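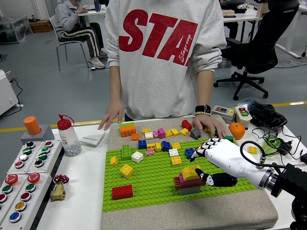
积木遥操作采集笔记（三）：重定向、拇指和复位

上一篇写到手套标定，这篇接着写实际采集。任务定义没有变：绿色底板放在沙色垫板上，积木散放，操作员通过数据手套和腕部追踪器控制右臂和右手，把指定的几块积木叠成一座塔，松手，手回到起始位，一条轨迹结束。塔的组成由采集软件随机给出，只给颜色和顺序，不给位置。

到六月底一共录了1104条，标注后可用的817条。下面按问题记录，顺序基本就是遇到的顺序。

一、重定向

最开始用的是关节角直接映射，手套读到多少度就发多少度，每个关节乘一个系数。抓瓶子、抓方盒没有问题，抓积木不行。人手捏2x2积木时，拇指指腹和食指指腹对得很准，映射到机械手上，两个指尖会错开几毫米，积木夹住以后绕竖直轴转一个角度，往底板上一按就卡在凸点上。

后来换成指尖位置优化：取拇指尖到其余四指尖的向量，在机械手运动学里求一组关节角，使对应向量尽量接近，再加一项相邻帧平滑。拇指到食指的权重给到其他手指的五倍。参数写在Wolov的配置文件里，每个操作员一份，换人必须重新加载。有一次忘了加载，录了一个下午，轨迹看起来都正常，成功率也不低，但拇指的姿态整体偏了一截，和之前的数据混在一起训练时损失一直降不下去。查了两天才定位到配置。现在配置文件的哈希会写进每条轨迹的头部，不一致就不允许开始录制。

平滑项不能给太大。给大了以后手看上去很稳，操作员会觉得延迟明显，下意识地把动作放慢，在接触前反复停顿。停顿会被策略学进去，表现是手悬在积木上方不下来。我现在的做法是平滑只作用在近端关节，远端关节放开，抖一点可以接受。

二、按压力

叠积木和摆积木差别很大。摆只需要放到位，叠要压下去，压到底。遥操作时操作员没有力反馈，全靠眼睛看缝隙，而头部相机的视角偏高，缝隙常常被手指挡住。

试过三种办法。

第一种是在手套上加振动，指尖电流超过阈值就振。有用，但电流和实际接触力之间的关系受关节姿态影响很大，同一个阈值，手指伸直时太敏感，弯曲时又没反应。最后只保留拇指和食指两路，其他关掉。

第二种是让操作员学会用两步动作：先轻放，松开，再用指节或并拢的手指从上面压。成功率最高，单条时长也最长。录出来的轨迹有明显的两段，对策略反而友好，分段标注也方便。

第三种是在控制层限制腕部向下的速度，接近底板高度时自动降速。上线一周后撤掉了。原因是塔的高度一直在变，降速区间只按底板高度设没有意义，按塔高设又需要视觉估计，等于在采集阶段引入一个额外的误差源。

目前规范里写的是第二种，第一种作为辅助。

三、拇指靠塔

有一个动作是操作员自己摸索出来的，规范里原来没有：右手取下一块之前，先用拇指侧面抵住已经叠好的塔，确认它在哪里，也顺便把歪掉的部分推正。人看屏幕时对深度的判断很差，抵一下相当于拿到一个参考。

刚开始我把这类轨迹标成“多余接触”，打算剔除。后来做了一次对照，用包含这个动作的子集和不包含的子集各训练一个策略，前者叠第三块以上时倒塔明显少。于是改了标注规则，单独设一个标签叫“靠塔”，保留。副作用是策略偶尔会在塔还没有开始叠的时候也去靠，对着空气停一下再走。目前没有处理，影响不大。

弧形积木放在塔顶时不适合靠，顶上那一块受力面小，拇指抵的位置稍高就会带下来。规范里补了一句：塔顶为弧形件时，抵塔位置不得高于倒数第二块。

四、复位

每条录完由现场人员复位。这部分占用的时间比我预估的多得多，一开始的排班表完全没有算进去。

复位有两个要求。一是随机，二是不能太随机。操作台旁边的人每次都会不自觉地把积木摆得整齐一点，颜色相近的放一起，留出一块空地给塔。几十条之后分布就收窄了，塔几乎总是建在底板右前方。为此加了一个简单的提示程序，复位时在屏幕上给出塔的目标区域和三块必须挪动的积木，其余随手拨散。挪动之后拍一张，和前十次复位做粗略比对，太像就要求重摆。

不能太随机的意思是，积木之间要留得下手指。两块并排贴紧时，中间没有插指的空间，操作员只能先拨开再抓，拨的动作五花八门，占时长，成功率也低。我没有禁止这种摆法，给了一个比例上限，每十条里不超过两条。

复位时手的安全状态是这样定的：软件进入“保持”，右臂伺服不断电，但不再接收手套指令，脚踏开关锁住。人手可以进入垫板区域。退出保持需要两个人确认，操作员一次，现场一次。早期只要操作员一个人确认，出现过现场的手还没有收回、机械臂已经开始跟随的情况，速度很低，没有碰到人，之后就改了。

五、桌面上的其他东西

台面是几个任务共用的，按钮板、阀门那些在做别的任务时用，做积木时不撤，尽量留在原位。有人建议清空背景，数据会干净。我不太赞成。策略迟早要在有杂物的桌子上跑，清空只是把问题往后推。

真正要管的是抓取范围内的同色物体。橙色积木和橘子在远处相机里看起来差不多大，早期的分割模型把橘子标成积木过。标注员看原图不会错，自动预标注会错，复核时要留意。掉到垫板外面的积木也一样，规则是不捡，下一次复位时再放回，录制中途伸手去捡会污染后面的帧。

人出现在画面里也不处理。现场人员复位完会退后一步站着，手有时还搭在垫板边上。只要不在操作区内，帧就保留。操作区内有人手的帧会被打上标记，训练时默认跳过。

六、标注与剔除

1104条里剔掉287条，按原因大致分：积木没有压到底，这是最多的；追踪器丢失超过半秒；叠错顺序；操作员中途放弃。叠错顺序的没有删，另存了一份，任务描述改成实际叠出来的顺序以后可以当正常数据用，只是还没有改完，所以暂时不计入817。

追踪器丢失集中在一个时间段，下午四点以后，西侧窗户的光打进来。窗帘换成遮光的之后就没有了。这种问题在日志里非常难看出来，在现场站十分钟就知道。

积木没有压到底的判断标准改过一次。原来是看缝隙，标注员之间一致性很差。现在是录完之后现场人员用手指轻推塔的侧面，不散就算到底，结果由现场按键录入。比看图可靠。

七、一次小规模验证

用396条单塔三块的数据训练了一个基线，网络是Furtado里自带的那个，没有改结构，输入为头部和腕部两路图像加关节状态。在同一张桌子上测200次，按块统计：第一块基本不失手，第二块开始有偏转，第三块的问题主要是放下以后没有按压就撤手。完整叠成的比例我暂时不写，测试时复位的人和采集时是同一批，分布太接近，数字没有参考价值。等Hilenholm那边的桌子搭好，换一批人复位再测。

值得记一下的是失败形态。策略在抓偏之后没有任何纠正动作，会夹着歪掉的积木继续往下压。回头查数据，操作员抓偏之后大多数时候会直接松手重来，而重来的这些条有相当一部分在早期被当成失败剔除了。也就是说纠正行为是我自己删掉的。已经在把这部分捞回来，标准放宽到“允许一次重抓”。

八、待办

手套食指第二节的传感器漂移越来越明显，连续使用四十分钟后需要重新标零，备件已经下单。

Tomness的数据格式转换脚本还不支持“保持”状态的时间段，目前转换后会出现一段静止帧，要手工裁掉。

左臂下个月接上。双手任务的第一个动作定为左手按住底板，右手叠。现在底板靠垫板的摩擦固定，压得重的时候会跟着滑，单手做不到的几种组合都卡在这里。

线缆走向也要改。手臂上方那一圈留得太长，腕部转到极限时会扫过上臂外壳，声音不大，录音通道里听得见。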